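Speaker notes: "Putting the mouse back: what our planner got wrong"
Nilton Tello, Halard
Riseck meet-up, Aug 26, 2021
Talk slot is generous, so don't rush. Water first.

Opening

Say hello, thank Walter Ñahui for the invitation and for getting the projector to talk to my laptop. Ask who in the room has written a motion planner, and who has had to live with one somebody else wrote. (Wait for the laugh, there usually is one.) I belong to the second lot. I inherited Zapata, our planning layer, in March, and most of what I have to tell you tonight I learned by reading its logs with a pot of tea beside me.

The task is as plain as they come. Pick up a computer mouse, put it down on a mouse pad, let go, get out of the way. We chose it because everybody in the office could tell at a glance whether the result was any good. You don't need a chart to see that a mouse has been set down backwards.

We have 1,173 demonstrations done with the hand-held gripper, all of them by people, in all sorts of rooms. Kitchens, corridors, a library or two, and places like the atrium with the wooden tables and the plants, which I'm very fond of and which has caused me more trouble than all the kitchens put together. 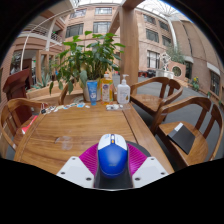

Now, the part of the stack I want to spend time on is the bit between "I know where things are" and "I am moving". In Zapata that's three pieces of code. There is the pose tracker, which works out where the gripper is from the wide-angle view. There is the policy, which proposes the next short stretch of movement. And there is the scheduler, which decides how much of that stretch to carry out before asking for another one. People love to talk about the policy. I'm going to be a bore and talk about the scheduler.

(Slide with the timing diagram. Point at the grey bar, people always miss the grey bar.)

Each proposal from the policy is 12 steps long. When I took over we were carrying out all 12, then stopping to think, then carrying out the next 12. It looked dreadful, like a learner driver at a roundabout. So we did what I expect many of you would have done and overlapped them: start working out the next stretch while the present one is still running. Much smoother! I was delighted and went home early.

What I'd missed is that the new stretch was planned from a picture that had gone stale by the time it was used. We were stamping each picture when it arrived in the software, and it had spent 96 milliseconds getting there. For reaching across a table that hardly matters. For the last little bit, lowering a mouse on to a pad, it means the arm believes it is higher than it is, and it presses.

The fix is short. We stamp at the camera, we carry the delay through as a proper number with a name, and when a new stretch comes back the scheduler throws away the steps whose time has already gone by. Elsie Tapley wrote it in an afternoon and then spent far longer on the tests, bless her, and the tests are the part I would urge you to copy if you copy anything.

(If time is short, skip to letting go. If not, do the bit on glass roofs.)

Glass roofs. The pose tracker likes corners and edges that stay put, and a big indoor courtyard gives it lots of those, window after window, but they're far off, so a small movement of the hand hardly shifts them. The near things, the edge of the table and whatever is standing on it, do most of the honest work. Bright daylight from above makes the exposure hunt up and down and we lose the near things first. We now lock exposure at the start of each demonstration, and we weight near points more heavily. I'd like to tell you there was some clever theory behind the weights. We tried values until the drift went down, and Majdi Obeidat has promised me a derivation.

Letting go

The next lesson was about the end of the task. Our old code treated "fingers open" as "finished". But the fingers being open tells you nothing about whether the thing has stayed where you wanted it, so we added a small check that compares the mouse with the pad and asks two questions, is it on the pad and is it facing the right way. Only then does the planner get to call the job done and back off.
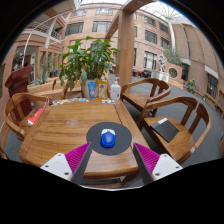 Wouter Bosman wrote to me after the dry run to say that he'd do away with the check altogether and let the policy predict its own finish, as Nitorham does, because every hand-written test is one more thing to keep up when the objects change. I think he has a point, and I said so. We tried it for 2 weeks. The learned version was quicker to call the job done, and it was also rather more cheerful than it ought to have been, particularly when the object was on the pad but facing the wrong way. So for the moment both run side by side, and if they disagree the arm holds still and writes a line in the log. I read those lines every morning.

(Wouter will be in the second row. Let him answer back if he wants to, he's good value.)

Things to mention before questions

The scheduler changes are on the main branch. The exposure lock is still behind a flag, so switch it on by hand.

The replay tool will run a whole demonstration through the planner without an arm attached. Please use it. I broke a perfectly nice table edge learning that lesson.

If somebody asks about two arms: not yet. Clock drift between the pair comes first, and Elsie has the open ticket.

If somebody asks for the slides: they'll go up on the Riseck page once I've fixed the axis labels on the drift plot.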